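Search posts Go

Grallov put an arm on our packing bench in June and said it would "free people up." For what, they haven't said. 1/4

Management's number is 368 baskets a shift. I'd like to see who tops up the bench and wipes it down during that shift — my guess is the same two people as before. 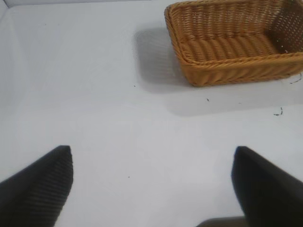
Those two are called "cell attendants" now. Same pay, less talking, and a light that goes red if you step away.

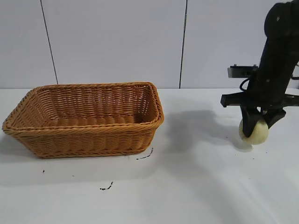

Old pace was set by whoever was on the bench. New pace is set by Vukden's software, and you can't ask it for a slow hour. Ask me again at Christmas. 4/4

Recent
Vukden demo day, my notes
Van Damme cuts the late shift
Rariretti pick rates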